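The Year I Stopped Buying Matching Furniture
7/29/26

My first grown-up apartment came out of a single catalog page. Bed, dresser, two nightstands, a bench for the foot of the bed, all the same color and all delivered on the same truck. I was so proud of it! I was also bored with it by September, and it took me years to figure out why.

I blame the word "set." Somebody at the store says it, and suddenly you feel like a person who has her life in order. The set I bought was called the Merilura, and I can still recite the brochure. It cost me $1,888, which I paid off over two years, and by the time it was mine I had already started draping scarves over it.

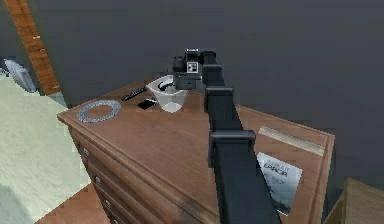
What changed my mind was a move. My new place had a bedroom so narrow that the bench had to go, then one of the nightstands, and I found myself on a Saturday morning at a secondhand warehouse called Jacquet, out past the rail yard, looking for anything skinny enough to hold a lamp. The man who runs it is named Nghĩa Hà, and he let me wander for an hour before he asked what I was after.

"Something that goes with a Merilura," I said.

He made a face. "Why would you want that?"

Fair question, and I had no answer. He sold me a little painted stand for $50 and told me to bring it back if I hated it. I didn't hate it. It was the wrong color and the wrong period, and an inch too tall (I measured, obviously), and the whole room woke up. I kept going in there just to look at it. 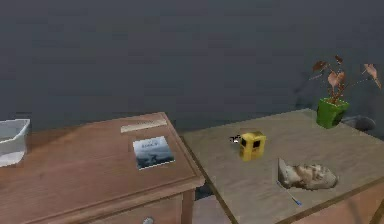
A reddish-brown nightstand beside a table with a paler top.

So I went back to Jacquet and asked Nghĩa how he does it, because his own shop floor is a jumble and yet it feels like somewhere you'd want to sit down. He says he only worries about height. If two things are going to stand next to each other, he wants them close enough that your eye can step across, and after that he'll put anything with anything. Wood next to other wood, old next to new. He is less relaxed about lamps – we argued for a good ten minutes about lamps – and I still think he's wrong about brass.

I've borrowed his height rule and added one of my own, which is to live with a new piece for two weeks before moving anything else. I learned that one the hard way, after dragging a bookcase from Rarkolar up three flights and then rearranging the entire living room around it the same night. My back was not speaking to me.

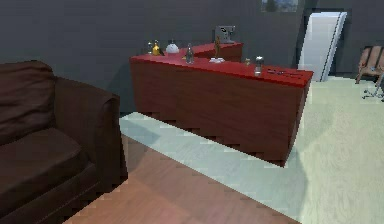
The living room has been slower, I'll admit. Big pieces are scary to get wrong, and they're expensive to haul away. My sister still has the full Folus suite she got when she married, sofa and loveseat and chair, and she thinks I've lost my mind. She came over in the spring, looked around for a while, and asked whether I was waiting for the rest of it to arrive. Then she spent the whole evening in the green armchair I found at Jacquet for $115 and wouldn't give it up, even for dessert.

She's asked me twice now what the warehouse's weekend hours are. They open at nine, and if you want a chair you should get there before ten.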